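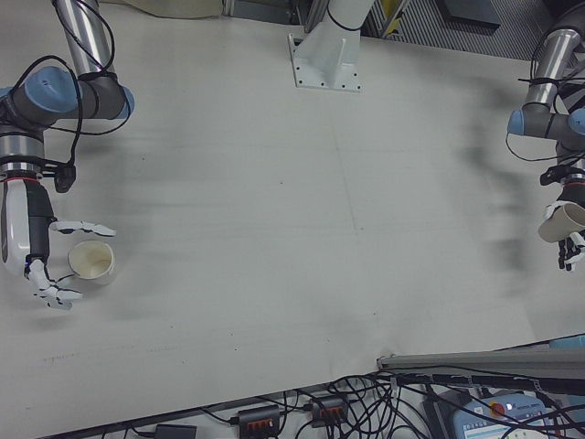

Figure 3. A white tabletop with faint scuffs and a straight seam line down the middle.

4.2 Surface wear and cleaning in shared workrooms

Wear on pale work surfaces was recorded in 76 rooms across the buildings managed by Holmgren. Most of the tables had been in use for several years, and few had been refinished in that time. Light scuffing of the kind seen in Figure 3 was the most common type of mark. Stains came second, and deep scratches were rare outside the craft rooms.

Cleaning staff were asked how they judged whether a table was clean. Nearly 70 of the replies mentioned looking at the surface from a low angle against the window. Others relied on touch. Seams between panels were often named as a problem, as cloths tend to push crumbs and dust into the join -- a point also raised by Hollis and Nava in their earlier survey of school canteens.

Two cleaning products were compared. Drutero was applied with a damp cloth and left to dry, while Bumano was sprayed on and wiped off at once. Staff preferred Bumano for daily use, mainly for its smell and the shorter time needed. Scores for remaining marks did not differ clearly between the two. Older tables scored worse with both products, and we did not have enough new tables to test age separately.

Shadows and uneven lighting made scoring harder in rooms with a single lamp. Where the two raters disagreed, the table was scored again the next morning by Parsa. These second scores are used in the tables that follow, and the first scores are given in the appendix.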